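Re: [wirnwood-neighbors] Guest room for visiting parents

On Monday, Rhydian Rowlands wrote:
> My folks are coming in April for 7 nights and Dad's knees
> are bad. Do we put them in the spare bed or rent something
> close by? Has anyone used the Alodia flats? We could stretch
> to 500 for the week, not much more.

Hi Rhydian, and hello to everybody else who is reading along!

We went through this with my mother-in-law last spring, so forgive me if I go on a bit. My vote is for the spare bed, as long as it's high enough. Have your dad sit on the edge of one before he comes (any bed will do) and see if his feet are flat on the floor. If his knees end up higher than his hips he'll be struggling every morning, poor man.

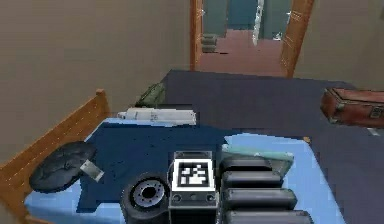

We bought a firmer mattress, which came to 200 with delivery, and I would do it again tomorrow. It also meant she was down the hall when she wanted company, and she wanted it early! Bring an extra blanket out of the closet before they arrive, because guests of that generation will not ask you for one.

The other thing is somewhere to sit. My mother-in-law loved a soft couch and then couldn't get up out of it, so we moved a dining chair in by the window and she did her crosswords there all week. 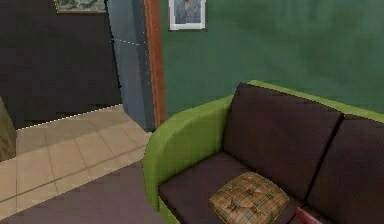
The green sofa with the brown cushions

As for Alodia, my sister stayed there two years ago and liked it fine, but it was a walk up from the bus and the stairs were steep. Call and ask for the ground floor. Wherever they sleep, pick up the loose rugs and leave a small light on for the nighttime trips.

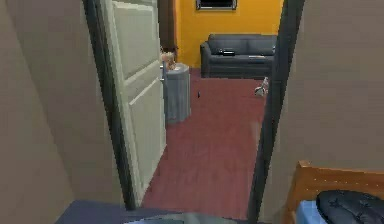 Tekleab

Oh, and I still have the raised toilet seat and the shower stool in our garage if you'd like to borrow them. Come by any evening after 7 and stay for tea.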